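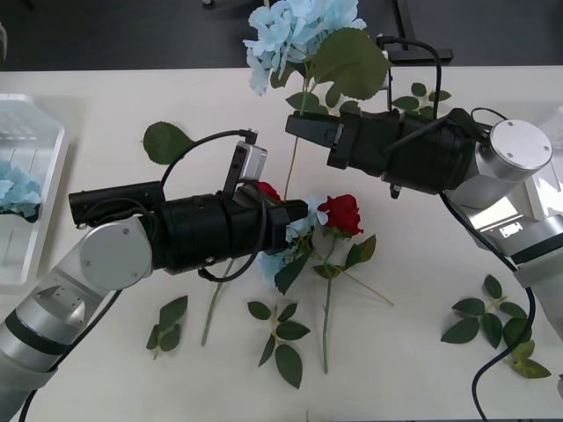
16th January

Dandurau table arrangements, second layout session. Carried over from the last entry: fix the stem lengths, decide where the leaf sprigs go, find out whether the hydrangea can stay in the design at all.

Everything laid out flat on the white table before starting. The white top is better than the gray bench for this, as the dark leaves show up properly and small pieces that drop off can be found. Blooms and sprigs spread out with space between them. They tangle when piled: the leaf edges catch under the petals and the bloom gets pulled off its stem when the bundle is lifted. Please do not tip the box out in one go.

Hydrangea (pale blue). Head is a big cluster and very wide compared with everything else in the set. It will not sit centered in the narrow vase. The weight is all at the top, so the stem swings round until the head rests on the rim, always to the same side. Tried the following:

Stem at full length, straight in. Head leans, vase tips if the table is knocked. Rejected.

Stem bent into a shallow hook at the bottom, 29 mm from the end. Holds its direction but sits too high. Gap visible between rim and flower.

Stem hooked as before, large leaf turned down over the rim. Gap covered. The leaf takes a little of the load and the head stops rotating. Best so far.

The leaf is attached to the stem and spreads out to one side, so the arrangement now has a front and a back. Acceptable for a shelf against a wall. Not acceptable for the round tables at Andau, which people walk past on all sides. For those, either a second leaf is added opposite or the hydrangea moves to the low bowl. I prefer the bowl. To be settled with Kálmán Győri, who has the table plan.

Roses (red). No trouble with balance. The difficulty is petal shape. The outer petals flatten in storage and the flower then looks old from the side, although it is fine from above. Steam restores the curve if the flower is held head down for a short time and then left upright to cool. Do not squeeze the head while it is warm. One test piece from the spare box was squeezed and has kept the fingermark. It can go at the back of something.

Pick up roses by the stem, low down, or just under the base of the bloom if the stem is out of reach. Picking up by the petals loosens them on the core. This was in the September notes and bears repeating, as the loose ones in the spare box all have the same damage on one side.

Leaf sprigs. These are filler but they take the most time. The short sprigs have no proper stem to anchor, only the bare end below the last leaf. In foam they hold. In the open vase they slide to the bottom and disappear. Workable methods, in order of speed:

1. Tape the sprig to the stem of a larger flower before placing either one.
2. Thread it through the crossing of two stems after placing. Slow, and the flowers shift.
3. Put foam in the vase neck. Fast, but the foam shows through glass.

Method 1 for all clear vases from now on. Green tape, two turns, stretched as it goes on. More turns make a lump that will not pass the neck.

Order of placing. Previously I put the largest flower in first and built around it. With the hydrangea this blocks the neck and everything afterward is forced in at an angle. Reversed it: sprigs and roses first, hydrangea last, leaf turned down at the end. The earlier stems form a loose grid that supports the hydrangea stem partway up, and the hook becomes optional. One arrangement built this way stood for the whole lunch break without turning. Built in 5 minutes, with the sprigs already taped.

Downside: if a rose needs to be changed later, the hydrangea has to come out first, and the grid does not survive that. Check the roses before the hydrangea goes in.

Stem cutting. The stems have a wire core. The small cutters leave a burr that scratches the inside of the vase and pulls threads from the table runner. Use the long-handled cutters and then press the burr flat with pliers. Cut lengths for the narrow vase, measured from the base of the bloom: rose 29 cm, sprigs matched to the rose by eye. Hydrangea not to be cut yet, pending the bowl decision. A stem that is too long can be bent, a short one is scrap.

Color. Compared the pale blue with the Drandton fabric swatch under the window and again under the ceiling lights. By the window they are a close match. Under the ceiling lights the swatch goes greener and the flower does not. The room at Andau has warm lamps, so neither check tells us much. Need a lamp of the right kind before anyone approves the runner. The red is not affected to any degree that matters.

Dust. The dark leaves show it within a day. A soft dry brush works, brushing from the stem outward. Do not use the compressed air on the hydrangea, the small petals lift off their pegs and have to be pushed back one at a time.

Reorder. Lakatos delivers the mixed sets in cartons of 74 pieces. The mix is not ours to choose and runs heavy on leaf sprigs. Two cartons would cover the roses and leave a surplus of greenery, which we can use at the buffet end. Asked whether roses can be ordered singly. No reply as of this afternoon.

Storage. Flat trays, one layer, blooms facing outward and stems crossing in the middle. The hydrangea does not fit any tray with the lid on. Left standing in the tall bucket with a paper bag over the head, loosely. The leaf must be outside the bag or it takes a crease along the middle that steam does not fully remove.

Open items

Bowl or vase for the round tables — K. Győri
Warm lamp for the color check
Lakatos, single roses
Repeat the reversed order in the low bowl, with and without foam
Sharpen or replace the small cutters
Label the spare box so damaged pieces stop going back into the trays

Next session starts with the bowl. Tape the sprigs beforehand.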